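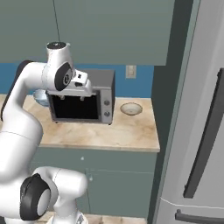
Yeon asked in April whether the short-fingered gripper was worth a second round, and whether Lastance could be told either way before the money for the quarter ran out. Fair question. We have since put both grippers through the same simulated kitchen, 421 episodes each, same arm, same controller.

The Brurnitz gripper finished the microwave task 97 times. The Panura finished it 17 times, and in several of those I would call the word "finished" generous. Most of its failures come on the approach – the controller still plans as if the fingers were longer, a setting we own and should have caught.

Spent so far: 3219 of the compute hours granted. Next: fix the offset, rerun the Panura only, and leave the bowls for later.

16 June 2026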